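Automation Group Completes First Stage of Hand-Held Gripper Comparison

The Automation Group at Elloria has completed the first stage of its comparison of hand-held grippers. The work began in October and will continue through the present quarter. Its purpose is to decide which finger and pad design should be adopted for the paired grippers used at our recording stations, and whether the same design can later be fitted to the arms in the packing laboratory.

Two finger designs are under review. The first, supplied by Catel, uses a rigid plastic finger with a bonded rubber pad. The second, from Wuisan, has a softer finger with the pad molded in place. Damian Walczak, who leads the comparison, asked that both designs be tested on ordinary household and office items, as these are the objects the stations handle most often.

Pad wear

Each pair of fingers was assigned 500 grasps before inspection. Operators recorded every slip, along with any grasp that had to be repeated. Fingers were then checked with the jaws open, and the condition of both pads was entered in the log.

The bonded pads have given the group most to discuss. Grip on rigid containers remained acceptable to the end of the test, but the edges of the pads did not hold up as well as the plastic behind them. Inspection of one pair found the left pad torn and frayed, with thin fibers hanging from its lower end. On the right pad, the material appears to be separating from the finger along the top edge. Staff are asked to report wear of this kind when they first notice it and to leave loose material in place until the pad has been examined. 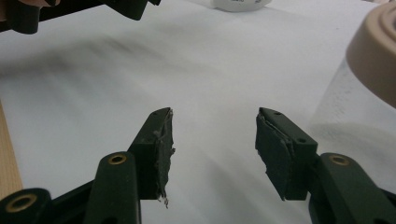 Two-handed tasks

The second part of the stage dealt with tasks that require a gripper in each hand. A set of 79 short tasks was prepared by Kamarul Lumbantobing, and each was attempted with both finger designs. They include opening and closing bags, moving a container from one gripper to the other, and placing small items inside larger ones.

Clear materials were included on purpose. Plastic bags fold under light pressure and offer few firm edges, and clear containers are difficult for the station cameras to separate from a pale work surface. One arrangement places a zip-top bag on the board with a clear glass mug and a roll of masking tape. Operators reported that the bag required the most care of the three, and that the angle of the jaws mattered more than the force applied.

Cable routing also drew comment. Both grippers are wired, and several operators found that a cable pulled lightly against the wrist when the hands crossed. A longer cable with a clip at the forearm will be tried in the next stage – the Vekov controller can accept the added length without changes to its settings.

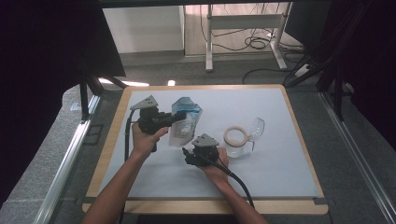 Next steps

The second stage will compare replacement pads from both suppliers, using the same tasks and the same inspection form. Sessions will be limited to 30 minutes, following requests from operators who found longer periods tiring for the hands.

The group is seeking 6 additional operators. No earlier experience with grippers is required, and left-handed staff are especially encouraged to apply. Training will be given at the station before the first session. Those interested should speak with their supervisor and then contact Mr. Lumbantobing, who is preparing the schedule. Questions about the inspection log should be directed to Mr. Walczak.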